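Ticket 263: Dual-arm cell, desk lamp task. Gripper stops and cable rules
Product area: Vekix bench cell / handling rules
Status: Resolved, rule text updated
Owner: Edin Dimitriou
Opened: November

Problem as reported

The cell stops during the lamp task with a grip force fault on the right arm. The stop is clean. Both arms hold position and the fingers stay open or closed as they were. The operator clears the fault, restarts the program and gets another 9 or so cycles before it happens again. The report asked for a higher force limit.

Request for a higher limit declined at first reply. The limit is set in the Pastidia site rules and applies to every bench where a person can reach the table while the arms are powered. It is not a tuning value.

Log entry 1

Pulled the fault records. 22 stops in total, all of them in the same part of the program, when the gripper goes down for the inline switch on the lamp cord. No stops during the approach to the lamp base and none while parking.

The program assumes the switch is lying flat with clear table on both sides of it. The cord decides where the switch ends up, and the cord is never laid the same way twice. If a fingertip comes down on the cord, the tip loads early and the controller reads it as a grip.
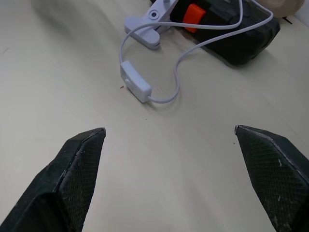
The order of checks before the fingers close should be: switch body found, cord direction known on both sides, tips clear of the cord, then close. The current program does the first and the last. The two in the middle were in the Drullia version and were dropped when the task was moved over. I can't find a note saying why.

Finger condition was checked as well. The rims are scuffed and the edge of the right pad is frayed. The rule calls for replacement when the crosshatch no longer grips the test strip at the standard force. Both pads passed, so they stay on. Wear at the rim alone is logged and not acted on. If the pads had failed, the stops would be spread over all the grip steps and they are not.

Log entry 2

Asked for the force limit again by the shift, this time with the argument that the other bench runs higher. It does. That bench is behind a guard with an interlock and falls under a different section. Values do not carry over between the two.

Restored the two missing checks from the Drullia version. First run stopped at the cord check with message 257, "path not clear", which is the correct behavior. The message was being treated as a fault by the cell supervisor, so the arm waited for a reset. Changed it to a retry with a new approach angle – two retries allowed, then stop and call the operator.

Log entry 3

Went through the table layout against the Pacheco setup sheet. The sheet covers the lamp and the power strip and says nothing about anything else on the table. These points now go into the rule text:

1. The cord is laid in one open loop in front of the lamp base. No crossings within a hand's width of the switch.

2. The power strip stays to the left of the lamp, with its supply cable led off to the left. Neither arm is to pass over a plugged socket at less than the set clearance height.

3. Other objects may stay on the table if they are entered in the object list before the start. This includes bags, cases and open boxes. Open box flaps are entered at their full spread.

4. Both grippers start open, pointing inward, with the lamp between them. Arm cables are checked for slack before power is applied.
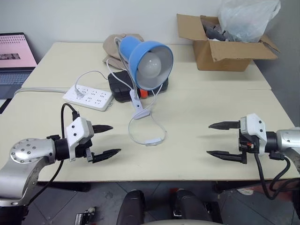 5. Nobody moves the cord by hand while the arms are powered. Press stop, move it, step back, restart from the first check.

Resolution

Ran the full task after the changes. No force faults. Message 257 came up and cleared on the first retry each time. Force limit unchanged.

Still open: the setup sheet needs a new revision with points 1 to 5, and the supervisor change has to be copied to the second Vekix cell before the task is run there. Both are assigned to me. Do not copy the program across without the supervisor change – it will stop on the first 257 and wait.

E. Dimitriou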